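Home | Visits | Notes | Archive | Contact

Visit report: Curneo sorting hall, Dranedbridge

The Dranedbridge site packs mixed small parts into kits for schools and toy makers. Curneo moved into the building as a hand-packing operation and has spent the past two years putting part of that work on automated cells. I went in January with a group from our own plant, where a similar change is planned. The tour started at 7:30 in the morning, at shift handover, and ran until lunch.

The hall has 28 stations. Most are still manual: a bench, a bin rack, a scale and a screen with the kit list. The automated line, which the staff call Bravo, takes the high-volume kits. Its scheduling software is Omlow, and the same software now also assigns work to the manual benches. That second step drew more comment from operators than the machines did.

Setup and training are done in a side room, on smaller test benches with the same control software. 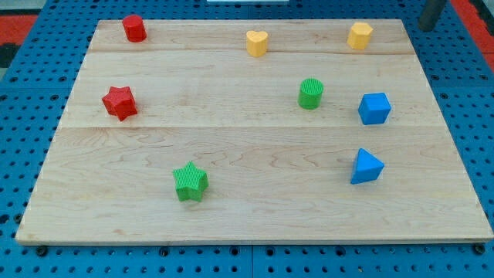
The job of cell operator did not exist at the site before Bravo. It was filled from the packing benches, after a course of 30 hours split between classroom and bench. Much of the bench time goes into part presentation: how far apart pieces must lie, which orientations cause trouble, and when a layout is worth keeping as a reference. A board with cylinders, stars, a heart and a cube on it, none of them touching, is an easy layout by the standards of this course. Two stars of the same form in red and green also let a trainee check whether a sorting rule keys on color or on outline. Trainees write the rule themselves, in a form with drop-down fields, and log each missed pick by cause.

On the floor, the change in physical work is clear. Packers used to stand at one bench for a full shift and repeat one kit. Cell operators walk between cells, refill feeders, clear faults and sign off samples. One told me her wrists were better and her feet were worse. Another missed the conversation at the benches – the cells are spaced wide and ear protection is required beside the feeders.

Pay was less settled. Operators moved up one grade, while bench packers stayed where they were and now get the short, irregular kits that do not suit the line. Their hourly targets were cut to reflect this, though the packers we spoke to considered the cut too small. Management said a review was open and gave no end date.

Fault handling takes roughly 34 minutes per shift on each cell, mostly double picks and empty feeders. We asked for the figures by kit type and were promised a table.

Lunch was in the canteen. Parking is at the rear gate, and safety shoes can be borrowed at reception in most sizes.

This site uses cookies to remember your settings. Accept | Decline | Read more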